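The Bremside Card Challenge: Questions We Keep Getting

Pour something hot and have a read before you email. Most of what lands in the inbox is covered on this page, including the one about googly eyes.

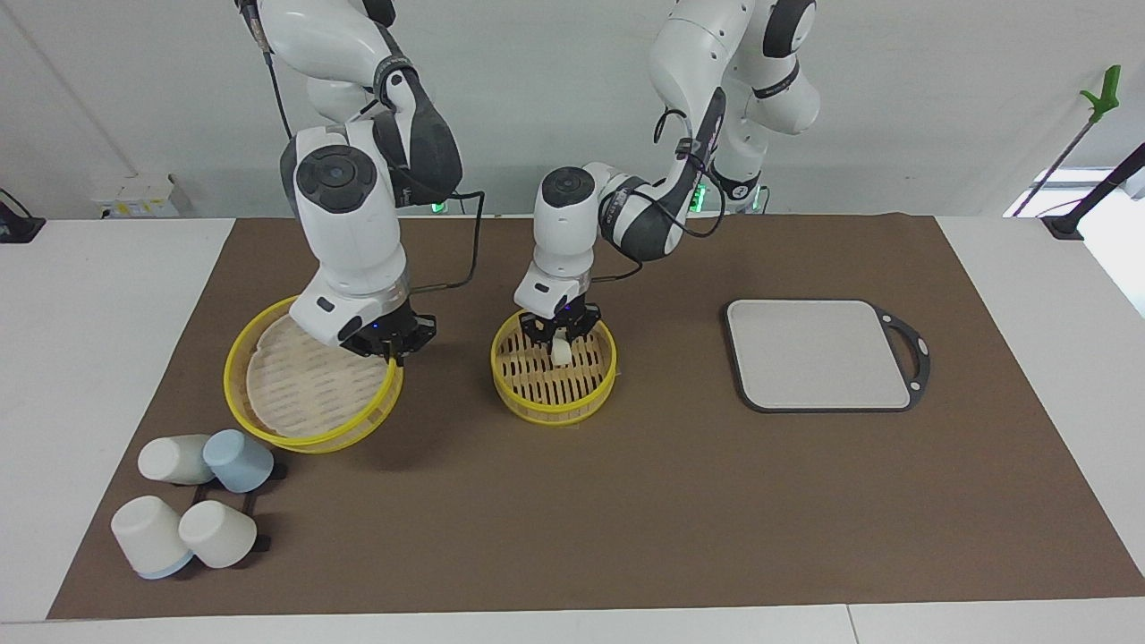
Bremside is a fortnightly challenge for people who make cards, tags, tiny boxes and the sort of folded thing that has no name but takes all afternoon. A new theme goes up at 9 am, stays open for 13 days, and then we take a day off to look at everyone's work and find where we put the good scissors.

Do I have to be any good?

No. We've seen the design team's early galleries and we let them in.

What counts as a card?

If it folds, stands up or fits in an envelope, it's a card. Tags, bookmarks and gift boxes are fine too. Scrapbook pages are welcome in the Modau round, our twice-a-year challenge for larger projects, and a bit lost anywhere else. We once had a decorated letterbox. It was lovely, and we asked for it to be entered under Modau, where it came second.

How do I enter?

Put your project on your own blog or in a public online album, then add the link at the bottom of the current challenge post. Link to the project itself and leave your home page out of it, or we'll arrive three weeks later and be looking at your slow cooker recipes. (We'll read them. It won't help your entry.)

I don't have a blog. Is that a problem?

It used to be. Any public album will do now, as long as we can see it without making an account, handing over a birthday or proving we can recognise traffic lights.

How many times can I enter?

Up to three times per challenge. This was unlimited until one enthusiastic person discovered batch production and a very large pad of floral paper.

Can I use something I made last year?

New work only, please. A card counts as new if it was finished after the theme went up. If the base has been sitting half-coloured in a drawer since the last ice age and you finally stuck a sentiment on it, we'll call that new and congratulate you.

Can I combine it with other challenges?

Yes, up to 15 of them. Past that point the list of links is longer than the post, and we start to wonder whether a card that fits "Christmas in July", "Masculine Birthday" and "Anything But Pink" is really committed to any of them.

Do I have to use your stamps?

We don't have any stamps. We have opinions. Use rubber, clear, digital, or a potato if that's where you are in life. If an image is digital, please say who drew it.

What is the Barrios sketch?

A layout diagram that goes up with every second theme. You can flip it, turn it on its side or stretch it to suit an odd-sized card. The panels should still be recognisable to someone squinting. It's optional unless the post says otherwise, and if the post says otherwise it will say so in bold, because last time we mentioned it politely and got 75 entries with no sketch in sight.

My colours look wrong in the photo. Will that count against me?

No. Every grey in the gallery is a slightly different blue and we've made our peace with it. Daylight near a window helps. So does moving the cat.

How do you choose the winners?

The design team picks a top three from the gallery, and a random number picks the prize draw winner. The random number has no taste at all, so it's the one to pin your hopes on if you're having a glue week. Winners are named in the next challenge post, and you have until that challenge closes to claim.

What do I win?

The random winner gets a Rinosico bundle, usually paper and a set of dies, posted anywhere the post will go. The top three get a badge for the sidebar and the quiet respect of strangers. Rinosico chooses the contents, so please don't write asking to swap the dies for washi tape. We'd swap them for washi tape ourselves if that were an option.

Why hasn't my comment shown up?

Comments are moderated by hand. We get about 100 messages a month from people offering to improve our search ranking, and yours is in there somewhere. Give it a day before you post it again.

Can I join the design team?

There's a call every May. You'll need a blog or album with recent work, one project a fortnight, and a willingness to leave comments on other people's entries that say more than "cute!" It's unpaid, though you do get paper -- and if you're reading this page you already know how that argument ends at your house.

Can I sell cards based on a design team project?

Borrow the idea for your own cards and your nan's by all means. If you're selling at a market, change it enough that the maker wouldn't do a double take walking past your stall. Check the stamp company's policy as well, as they all have one and they're all different.

Are googly eyes allowed?

Yes. There was a vote, it was close, and some of us are still not over it.

What if I've missed the deadline?

The link tool shuts by itself at 9 pm and can't be sweet-talked. Leave your link in the comments if you'd like us to see the card anyway. It won't go in the draw, but somebody will come over and say something nice about your ribbon.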